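Come and teach a simulated robot to do the dishes (paid, from home or at our Surnura office)

Hi, I'm Kanokwan Srisuk, and I look after the people side of teleoperation at Pretley. I'm looking for 15 new operators for our kitchen project, Wistel, and I'd love to hear from you even if you've never touched a robot in your life. Most of our current lot hadn't either!

So what would you be doing? You sit down with a headset and a pair of hand controllers and you drive a robot around a computer-rendered kitchen. We give you a short written task, something like "move the jar from the sink to the counter" or "put the bread on the clean plate", and you do it. The software records every movement of your hands, and those recordings are what the robot's learning model gets trained on. If you muck one up, you press the reset button and go again. We keep some of the muck-ups too, as long as you recover from them, so please don't be precious about it.

The kitchens change from session to session. You'll get different benches, different cupboards, different crockery and a fair bit of mess.

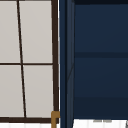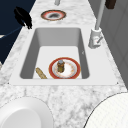

Wistel kitchen, simulated: window and navy cabinet (first view), sink and marble counter (second view).

The sink jobs are my favourite and also the ones that make people swear. Reaching down into a basin without clipping the rim takes a bit of practice, and round plates are a pain to get hold of. You'll get the knack. We start everybody on drawers and cupboard doors before anything that can roll away.

Sessions are 2 hours, with a proper break in the middle, and you can book as many or as few as suit you within the week. We're after 1000 good recordings before we close this round in June, so there's plenty to go around. Pay is hourly and the same for everyone – you don't get docked for slow runs or failed ones. Training is paid at the full rate too.

You'd suit this if:

you're 18 or over and have the right to work in Australia
you're comfortable in a VR headset for a while (if you get queasy, tell me, we have a desktop setup with a two-handed controller as well)
you can follow a written instruction to the letter, even when you'd do it another way in your own kitchen
you're left-handed! We're very short on lefties and the data shows it

Gaming experience is handy but I wouldn't say it matters much. One of our best operators is a retired dressmaker, and she's far steadier than I am.

If you're working from home you'll need decent internet and a clear patch of floor. We post the headset out to you in a padded case and you post it back when you're finished, at our cost. If you'd sooner come in, the Surnura office has parking out the back, and the Doolan bus stops more or less at the door.

To apply, send me a few lines through the contact form on the Pretley site with "Wistel operator" in the subject. Tell me which hand you favour, when you're generally free, and whether you want to be at home or in the office. No cover letter, please. I'll ring you for a quick chat and then book you in for a trial session, which is paid as well.

Applications opened 17 Nov 2022 and I'm reading them as they come in.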